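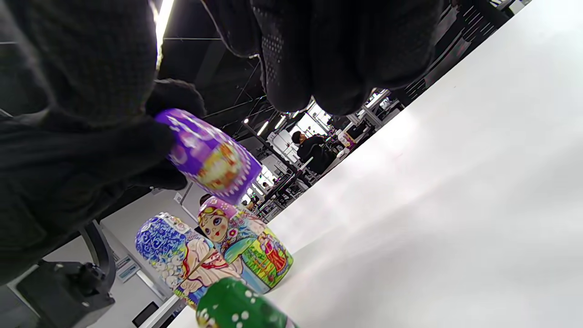 Nesting dolls

A nesting doll is a hollow figure that opens at the middle and has a smaller one inside, and so on down to a tiny solid one that doesn't open at all. Most people I know call them matryoshkas, from a Russian word that's a pet form of the name Matryona. My grandmother in Sasudbridge just called hers "the ladies," and I still do when I'm not thinking about it.

Where they come from

The Russian doll as we know it goes back to the 1890s, when a set was turned by Vasily Zvyozdochkin and painted by Sergey Malyutin. That one showed a girl in a headscarf holding a rooster, with brothers and sisters inside her and a baby at the center. Nested boxes are much older, and China had them centuries before. There's a long argument over whether a Japanese figure gave the Russians the idea (I lean toward yes, but the evidence is thin and I've changed my mind before!).

How they're made

Linden is the usual wood, light and fine grained, and it gets dried for a long time before anyone puts it on a lathe. The smallest doll is turned first. After that the turner works outward, bottom half and then top half, mostly by eye. Ottavio Morelli, who taught the Thursday turning class I took in Draven, made us throw out every lid that rattled - I threw out a lot of lids.

Painting

Headscarves, aprons and flowers are the classic look, but you'll also find fairy tales, churches, politicians and cats. Sergiyev Posad and Semyonov are the two towns collectors bring up most, and Semyonov dolls tend to have big bright bouquets on the apron.

Looking after them

Keep them away from radiators and damp windowsills. Wood swells, and a stuck doll is miserable to open. Twist gently, don't yank, and if she won't budge leave her in a dry room for a few days and try again. Mine took until June.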